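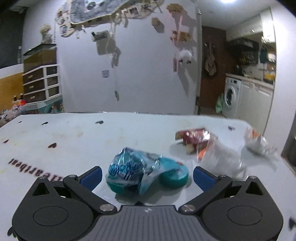 Preguntas frecuentes sobre el método Claverus

¿Qué es Claverus?
Es un método de aprendizaje por imitación para agarrar envases blandos o arrugados. La política se entrena con demostraciones hechas a mano con una pinza portátil, en viviendas y sobre mesas de uso diario.

¿Hace falta un robot para grabar?
No. La persona sostiene la pinza y realiza la tarea. El brazo solo interviene en la evaluación.

¿Cuántas demostraciones se usaron?
El conjunto Simereo reúne 900 demostraciones grabadas en 16 viviendas.

¿Por qué envoltorios de plástico?
Porque se deforman al cerrar los dedos y reflejan la luz. Los métodos que estiman primero la pose del objeto suelen fallar con ellos.

¿Se ordena la habitación antes de grabar?
No. Los muebles, los adornos de la pared y los demás envases de la mesa se quedan donde están.

¿Qué se hace con los fotogramas borrosos?
Se conservan. Al quitarlos en una prueba previa, la política perdía precisión en la aproximación.

¿Qué resultado se obtuvo?
Un 83 % de agarres correctos en viviendas no incluidas en el entrenamiento, con 10 intentos por objeto. La línea base, Pritchard, se evaluó con el mismo protocolo.

¿Qué casos siguen fallando?
Las bolsas transparentes casi vacías y los paquetes situados al borde de la mesa.

¿Se publicará el código?
Sí, en noviembre, junto con los pesos. Los datos se alojarán en el repositorio Skurko y se pedirán mediante formulario.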